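Reading time: 3 min

# Sin – caps and cups pick-and-place set

Sin is a small data set made with a robot arm in a shared workshop in Sirkedmont. It is kept by Sakda Jitpraphai and Zerrin Kurtuluş, who are both members of the workshop and do this in the evenings. The control program is called Nokier. It was written by Kieran Marsden and has its own repository.

## The task

Small round pieces lie on a long wooden table. The arm takes one piece at a time and should put it in a cup. Other things, such as scissors, stay on the table on purpose, so the program must learn to leave them in peace.

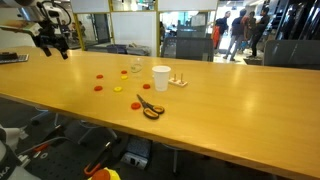

## What is inside

- `episodes/` – one folder for each attempt, also the failed ones
- `room/` – pictures from the fixed cameras
- `wrist/` – pictures from the small camera near the gripper
- `notes.txt` – our remarks, written by hand after each evening

In version 3 there are around 2000 attempts. We recorded them on 11 different evenings, most of them in May. The light is not the same on all evenings, and we did not correct it.

The wrist pictures are the most useful part for us. When the cup lies on its side, the opening is easy to find from close by, but from the room cameras it is often difficult to judge. 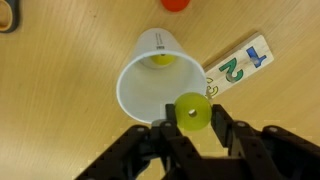 We save these pictures at 5 per second. A faster rate gave us bigger files and no better result, so we returned to the slow one. The gripper position is saved at the same moments, in millimeters, measured from the base of the arm.

## Known problems

The clear cup is hard for the depth estimate, and many attempts with it are marked `unsure`. Please do not count these as failures. The labels for yellow pieces were partly wrong in version 2. Man-lok Chu has checked them again, and only the new labels are included now. 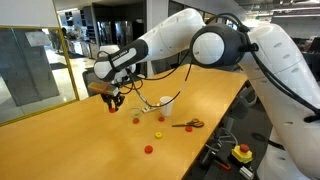

**Can I use the set with a different gripper?**

The room pictures can be used with any gripper. The closing values are valid only for a gripper with two fingers, and you will need to scale them to your own opening width.

## License and contact

Free for learning and for hobby use. For other use, please write first to Zerrin through the workshop page. Last change to this file: 18 June 2024.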